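Adult beginner, digital piano or old upright?
Posted in Keyboards & Piano

pedalpoint_112
I had lessons for a few years as a child and want to start again in my forties. We live in a first-floor flat with neighbours below. A relative has offered us a Godden upright for nothing if we pay to move it, and the quote for that is £247. The other choice is a new Tredex digital with weighted keys, which my local shop has at £700 with the stand and a stool.

The upright has not been tuned for years. It has been kept in a dry room and all the notes sound, but two of them stick. I would mostly play in the evening after nine. I want to get back to simple Bach and perhaps play for a choir one day. Is the free piano a false economy?
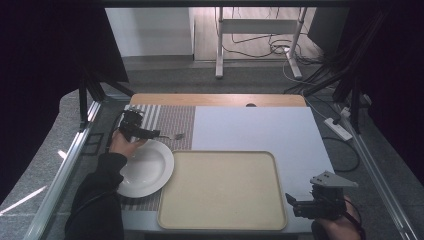
Forgot to say, the space is limited too. The only wall long enough for an upright is the one the dining table stands against, so the table would have to go in the middle of the room. It is a plain table with a pale top and a strip of light wood along the back, and it normally has a woven placemat and a tray on it, so I could clear it and try a digital on top for a week before buying a stand. The depth looks fine but I don't know if the height would be right for my wrists.

Manríquez Pianos
We tune and repair in the north-west, so take this as a trade view. A free upright is only worth having if the pin block is sound. If the pins are loose it won't hold a tuning, and putting that right costs more than most old uprights are worth. Get a tuner to look at it before you book the movers. Ours takes 15 minutes to check the pins, the hammers and the bridges, and will tell you if it is not worth moving.

Sticking notes are usually a small job, often swollen bushings. A piano that has been left for years may need a pitch raise first and then a second tuning a few weeks later, so allow for two visits. After that, twice a year.

On the neighbours, a practice pedal drops a strip of felt between the hammers and the strings. It helps but it does not make the piano silent, and after nine at night in a flat I would not rely on it.

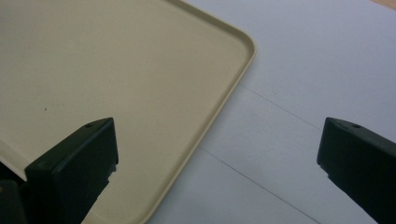

Whichever you choose, keep it off an outside wall if you can and well away from a radiator. This matters much more for the upright. June is a good month to have it tuned if the heating has been off for a while.

Trasance
Get the digital. I had an upright in a flat and ended up hardly playing it because I was always watching the clock. With headphones you can practise at midnight.

Two things to check in the shop. Play the same note softly ten times and see if you can control it, because some cheaper actions are all or nothing. Then try the pedal. The little square footswitch that comes in some boxes slides all over the floor and does not do half pedalling – ask for a proper one to be included in the price.

Also the thump of the keys does travel through the floor even with headphones on. Put a thick rug or a rubber mat under the stand. I wouldn't use a dining table for more than a quick try. Most are too high once the keyboard is on top, and your elbows should be level with the keys or a touch above.

For choir accompaniment you will want to play a real piano sometimes anyway, as the touch is different. Ask at a church or school whether you can have an hour now and then.

pedalpoint_112
Thanks both. I have asked a tuner to look at the Godden and will decide after that. If the pins are bad I will go for the Tredex and put the £247 towards lessons.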